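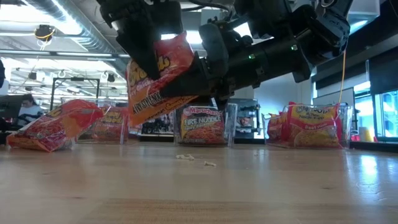
Home | Kitchen | Cupboards | Galleries | About

The Great Noodle Sort

I have never trusted clear plastic bins. They turn up in every magazine cupboard, lined up like a chemist's window, and I have always suspected the people who own them eat out. But Carola Ostermann swears by hers, and after one May weekend of finding packets behind the flour I agreed to give them a fair go with the instant noodles.

So, a small gallery, with my doubts attached. Noodles only. The Preltmont rice and the tins can wait.

1. One flavour, one bin

Packets and bins in a row on the wooden table, beef ramen, Maruchan Fire Noodle and the rest. The theory is that you sort by flavour and never rummage again. I give it a fortnight. Somebody in this house will put the chicken in with the Fire Noodle and that will be the end of the theory.

You do at least see the front of the packet through the side, so I'll grant them that. Whether you need a bin to see a packet is another matter. The one lying on its side with no bin at all is just as easy to read.

Red wrappers with yellow lettering are a poor thing to sort in a hurry. If the makers wanted us organised they would use different colours.

Crumbs: two bits of dry noodle on the table. Bins do nothing for crumbs. I have yet to meet a storage system that does, whatever the Gultix leaflet claims about a "clean shelf for life".

What I'd ask before buying

Does the bin fit your shelf with the door shut? Mine are 31 cm deep and plenty of sets aren't made for that. Dravik do a set of 12, which seems to me a lot of bins for a person who owns one saucepan.

Do you eat noodles often enough to care? Carola does. I'm keeping three bins until the summer is out, and the shoebox is staying on top of the fridge in case.

254 shares | 31 comments

Previous gallery | Next gallery | Back to top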